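How Do You Buy a Robot Arm?

Say your school or club wants a robot arm that can help in a kitchen. You can't just pick the shiniest one. Grown-ups who buy robots for work start with a list, and you can too.

First, write down the jobs. Ailsa Buchanan plans equipment for a workshop called Brondlow, and her list had 3 jobs on it: open a door, pick up a bowl, put the bowl down. Notice that each job is small. "Cook dinner" is too big to plan for.

Next, think about reach and weight. Reach is how far the arm can stretch from its base. The weight it can lift is called the payload. A gripper has weight as well, so you take that away first. If an arm can lift 900 grams and the gripper weighs 200 grams, there are 700 grams left for the bowl and the food in it.

Now measure the room. Where will the base stand? Is there a power point close by? Can people still walk past? Draw a floor plan on grid paper and colour in the space the arm needs to swing.

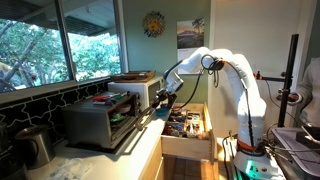
Then comes the budget. A budget is a plan for spending money. The arm is usually the biggest cost, but there are others:

Gripper (the "hand")
Stand or mount
Cables
Computer or tablet
Spare parts
Training for the people who use it

Ailsa's team forgot spare parts the first time. They had to find another $821 in December, when most of the year's money was gone. Now spare parts get their own line.

Some groups rent an arm before they buy one. Renting costs less at the start, but the payments add up if you keep the arm for a long time.

Try it yourself

Choose one job in your own kitchen. Measure how far an arm would need to reach, weigh the heaviest thing it would lift, and write a list of everything you would have to pay for.

Words to know

Budget: a plan for spending money
Gripper: the part of a robot that holds things
Payload: the weight a robot can lift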